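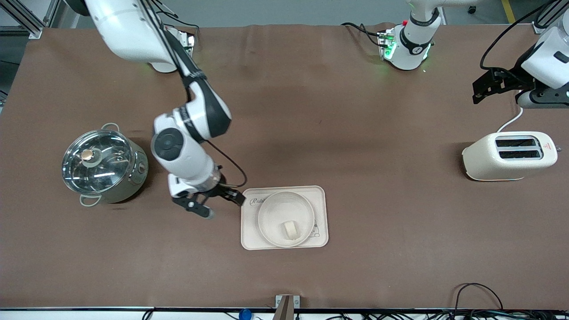
I have a soft spot for small airports, and I'll admit it's mostly about parking. At Camano Regional I leave the car, walk past one rental desk and I'm at security before my coffee has cooled. Try that at a big hub in July!

So when Amgate, the little carrier with five planes and very orange seats, added a nonstop to Ngau Beach, I booked the second week of flights. My fare was $417 round trip with a checked bag (the base fare is cheaper, but you board last and I'm too old for that). The connecting trip I used to take ate up 11 hours on a bad day. The nonstop had me on the sand by lunch – still in my airport socks, but on the sand.

Trilok Bisht runs the route desk at Camano, and he's been chasing this one for years. He told me 3963 people bought seats in the first month, plenty of them from two counties over.

"They'd been driving right past us," he said. "I used to wave at them from the overpass. Well, in my head."

He'd love a winter flight to Voreo next, though he won't promise anything until the airline signs. I asked three times and got the same smile and half a granola bar.

Check the return times before you book, by the way. The Sunday flight leaves at dawn, and the snack bar doesn't open until after it's gone.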